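Rule 2 at Skarkow said that no hand went past the white rail while the arm had power. Patricio Cabello had written it himself, in April, and he read it aloud to every new starter.

"And if a block falls over?" asked Gallardo.

"You stop the arm, you wait, you write it in the book. Then you reach."

"For a block."

"For anything."

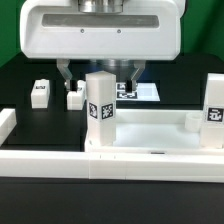
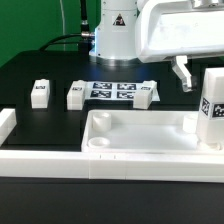
Gallardo signed the sheet. The book was kept on a string by the door, 800 pages, most of them blank. She turned back through it while Patricio looked for his glasses. Three entries were in his own writing. The last one said: reached over rail, arm live, no harm done, P.C.

"You reported yourself," she said.

"It's rule 3."

He found the glasses in his shirt pocket and took the book from her. He checked her name against the sheet and gave her the pen, and they went over to the stop button so she could practise.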